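Washing second-hand clothes before wearing?
Posted by ReggieRidgeway, Monday

Settle something for us. I got a bundle of shirts and tees from the charity shop in Erbridge — mostly cotton, all clean looking — and my other half says every one goes through the machine before it touches skin. I say a good shake and an airing will do. We're on a water meter and it's been creeping up since November. What do you lot do? 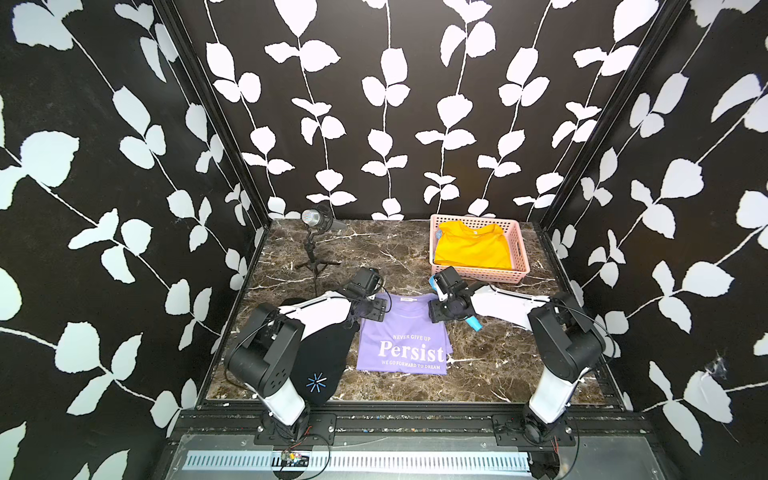
The purple shirt, on the dark marbled top.

BernadetteP
Wash it! Always! I helped out in a shop in Willidton and we steamed things, we never washed them. Steam gets the creases out and that's your lot. People's donations had been in lofts, car boots, you name it.

lyle_t
Bit strong, Bernadette. Half of mine gets worn straight home and I'm still standing. I'd wash anything that goes under the arms, but coats and jumpers just hang on the line for an afternoon. My Marchetti coat has never seen water and it's lovely.

Yuzuki K
I'm with Bernadette, mainly for the smell. You stop noticing it in the shop and then it hits you in the car. 30 degrees, half the usual powder, and do the strong colours on their own the first time. I once turned a whole load of pillowcases the colour of weak custard 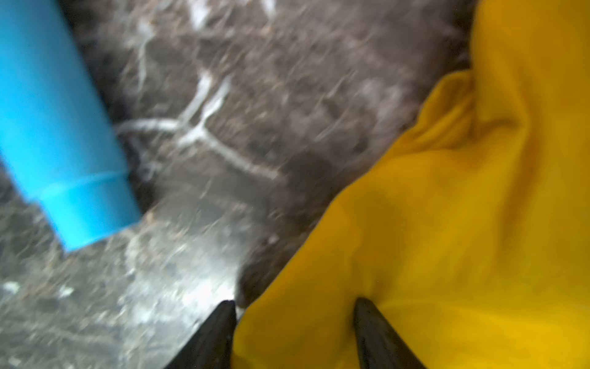 and my sister still brings it up at Christmas. A cup of white vinegar in the drawer helps with mustiness too.

lyle_t
Vinegar wrecks the rubber seals, doesn't it? Our old Preninier went that way, or so the repair man said.

Yuzuki K
Been doing it for years, same machine. Maybe he just wanted to sell you a new one!

EsperanzaB
Quick wash on mine is 21 minutes and costs next to nothing, so I can't see what there is to argue over. Check the labels first though, and the pockets. I found a bus ticket and a boiled sweet in a pair of cords.

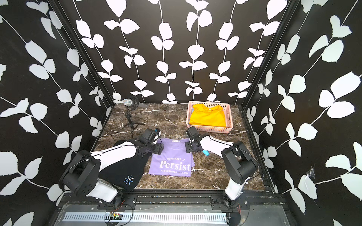 Yellow tee, folded in the pink basket.

ReggieRidgeway
Right, outvoted. I'll do the bright ones separately and leave the vinegar out until you two have sorted it. Still airing the jumpers, mind.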